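Diễm Tăng: «Una lavandería de barrio es también un servicio público»

La cooperativa Kiva presta servicio de lavado y planchado a residencias, comedores y familias del distrito desde un local cedido por el ayuntamiento. Su directora, Diễm Tăng, recibió a esta publicación para repasar la actividad del último ejercicio, en el que la entidad atendió 3542 encargos.

«El crecimiento ha sido mayor de lo previsto y nos ha obligado a revisar los turnos», explica. La plantilla cuenta hoy con cinco personas, dos de ellas incorporadas en agosto a través del programa de inserción Parsa.

La coordinación de dicho programa corresponde a Pouran Rashti, quien subraya la importancia del acompañamiento durante los primeros meses. «La formación técnica se adquiere con relativa rapidez - lo que requiere tiempo es recuperar la confianza en el propio trabajo», señala.
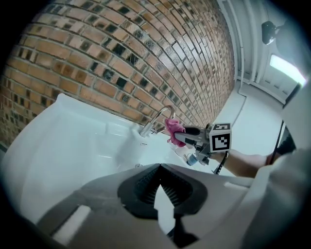 En cuanto a las tarifas, la directora confirma que se mantendrán sin cambios para los hogares con ingresos reducidos. El fondo de ayuda, dotado por más de 1000 socios, cubre la diferencia. «Nos preocupa el precio de la energía, pero no queremos trasladarlo a quien menos tiene», afirma Tăng, que prevé presentar en primavera una propuesta de recogida a domicilio para personas mayores.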